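4.2 Synchronisierung und Phasenerkennung bei der zweihändigen Handhabung von Folienbeuteln

Die in Abschnitt 3 beschriebene Steuerungssoftware Gollemell behandelt beide Arme als einen gemeinsamen Ablauf mit zwei Ausgabekanälen. Für starre Bauteile reicht das aus. Bei Beuteln aus dünner Folie traten in den ersten Läufen jedoch zwei Fehlerarten gehäuft auf: Die Greifer zogen gegeneinander, obwohl die Folie bereits gespannt war, oder ein Greifer öffnete, bevor der andere sicher geschlossen hatte. Beide Fehler gehen auf eine falsche Schätzung der aktuellen Phase zurück. Die Bahnplanung selbst war in diesen Fällen korrekt.

Wir haben deshalb die Phasenschätzung als eigenes Modul (Steltilen) aus der Steuerung herausgelöst. Steltilen erhält die Bilder der Handgelenkkameras und der Kopfkamera sowie die Öffnungsweiten der Greifer und gibt eine von 6 Phasen aus: Anfahren, Greifen links, Greifen rechts, Spannen, Übergeben, Ablegen. Die Kraftwerte werden bewusst nicht verwendet. Sie sind bei leichter Folie so klein, dass sie im Rauschen der Gelenksensoren verschwinden.

Der Trainingsdatensatz umfasst 1.279 Episoden, die per Teleoperation aufgenommen und anschließend von Hand in Phasen unterteilt wurden. Die Grenze zwischen Spannen und Übergeben war dabei am schwierigsten festzulegen. Wir setzen sie auf den Zeitpunkt, an dem sich die Öffnungsweite des abgebenden Greifers zum ersten Mal ändert. Abbildung 7 zeigt Ansichten aus dem Versuchsaufbau.
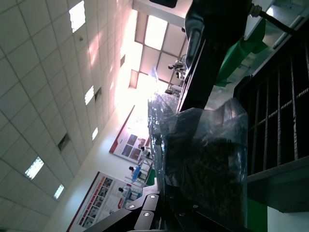
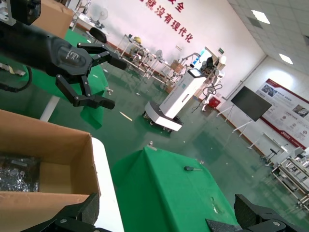
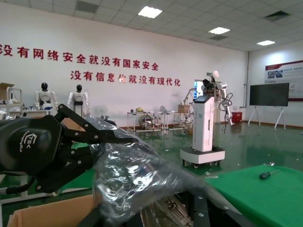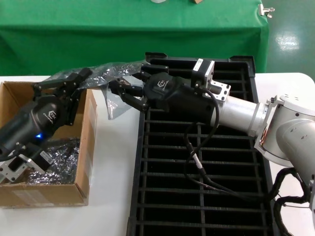 Abbildung 7: Ansichten der Handgelenkkameras (die ersten drei Bilder) und Kopfansicht mit beiden Greifern am Beutel (letztes Bild).

Warum wird die Phase nicht direkt aus der geplanten Bahn abgelesen?
Die Bahn gibt nur an, wo die Greifer sein sollen. Ob die Folie tatsächlich gefasst wurde, steht nicht darin, und nach einem Fehlgriff laufen Plan und Zustand auseinander, ohne dass die Steuerung es bemerkt.

Die Handgelenkansichten sind stark geneigt und enthalten einen großen Anteil Hintergrund. Decke, Wand und weitere Geräte im Raum tragen nichts zur Phase bei, verändern sich aber mit jeder Drehung des Handgelenks. Ein früher Stand des Netzes hatte gelernt, die Phase zum Teil aus der Lage der Deckenleuchten abzuleiten. Das funktionierte, solange die Trajektorien denen der Trainingsdaten ähnelten, und versagte, sobald der Arm aus einer anderen Grundstellung startete. In der jetzigen Fassung wird der Bereich außerhalb des Greifraums während des Trainings zufällig durch Ausschnitte aus anderen Episoden ersetzt. Die Kopfansicht bleibt unverändert, dort ist der Hintergrundanteil gering.

Ein zweites Problem ist die Folie selbst. Transparentes Material liefert im Tiefenbild kaum brauchbare Werte, und Reflexe auf Knitterfalten wandern schon bei kleinen Bewegungen. Wir verzichten daher auf eine Segmentierung des Beutels. Als Bezugspunkte dienen die Fingerspitzen, deren Lage aus der Kinematik bekannt ist, und das Netz betrachtet nur einen Ausschnitt um sie herum.

Die Bildströme werden über Hardware-Zeitstempel zugeordnet. Zwischen der langsamsten Kamera und den Gelenkdaten lag zunächst ein Versatz von 40 ms - genug, um kurze Phasen wie Greifen rechts falsch zu beschriften. Farzana Memon hat dafür einen Puffer implementiert, der die Gelenkdaten zurückhält, bis zu jedem Strom ein passendes Bild vorliegt. Das kostet Reaktionszeit, die Steuerung verträgt sie bei den hier gefahrenen Geschwindigkeiten.

Zur Auswertung wurden 400 Episoden zurückgehalten. Die Beschriftung dieser Episoden hat Tiburcio Medrano ein zweites Mal vorgenommen, ohne die erste zu kennen. Abweichungen fanden sich fast ausschließlich am Übergang vom Spannen zum Übergeben, und an derselben Stelle liegen auch die meisten Fehler von Steltilen. Eine feinere Unterteilung dieser Phase haben wir geprüft und verworfen, weil die Beschriftungen dann noch weiter auseinandergingen. Wie sich die verbleibenden Fehler auf die Übergabe auswirken, wird in Abschnitt 4.3 behandelt.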